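Starkach Community Help
Search the help pages Go
Home and furniture > Sofas and chairs

Grey woven sofa seat gone bobbly, and marks where the cushions meet

Posted by Tarek Qudah, 2020-11-06

We bought a second-hand sofa in April and it has a grey woven fabric on the seats. The covers do not come off. The seller said it was a Mahasneh but there is no label anywhere, so I can't look up the cleaning code. The seat on the window side has started to bobble and there is a dull patch along the front edge. I have vacuumed it and gone over it with a damp cloth, which made no difference to the patch.

Can I use a fabric shaver on this sort of weave, or will it pull the threads? And is there a cleaner I can use without knowing the code? I don't want to spend much as the whole thing cost us less than a new armchair.

Posted by Wuvero

Yes to the shaver, if you go gently. I have had a grey sofa for years and do it every winter. Keep it flat and do not press. Stretch the fabric a little with your other hand so it doesn't ruck up under the blades. Stop if you see a loop, and cut loops off with small scissors instead of pulling them.

For cleaning with no label, go in this order.

1. Vacuum with the brush head, both ways across the weave.

2. Clear the seat and look at it in daylight. A tweedy mix of lighter and darker threads hides a lot, and you will want to know where the dull part starts and stops. Sports shirts and anything else with big printed lettering should be kept off it until you have finished.

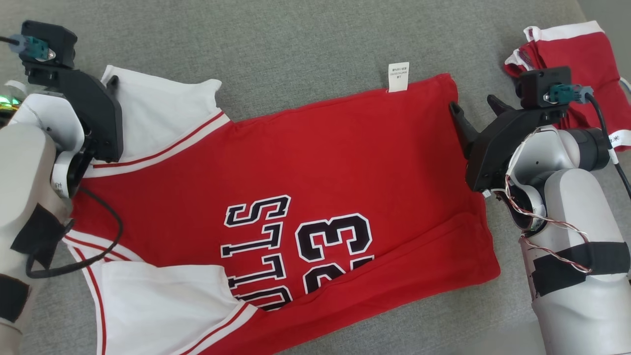
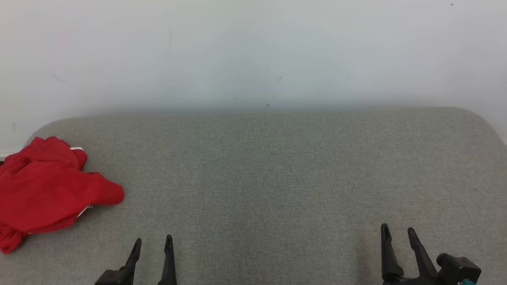
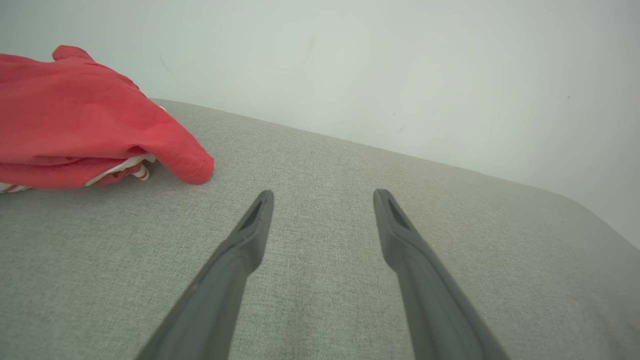 3. Test your cleaner somewhere out of sight, underneath or at the back. Leave it 18 hours. If you get a ring or the colour lifts, don't use it on the seat.

4. Use foam only, not the liquid, and work from the outside of the patch to the middle. Blot with a white towel. Let it dry fully before anyone sits down.

If the patch is still there after 3 goes it is probably wear and no cleaner will shift it.

Posted by Jurnura

just turn the cushion over if you can, thats what we did

Posted by Tarek Qudah

Thanks both. The cushions are fixed so I can't turn them. I tried the shaver on the back corner and it took the bobbles off with no loops. Will get some foam at the weekend and test it underneath first.

Contact us | Copyright Starkach Community Help | Back to top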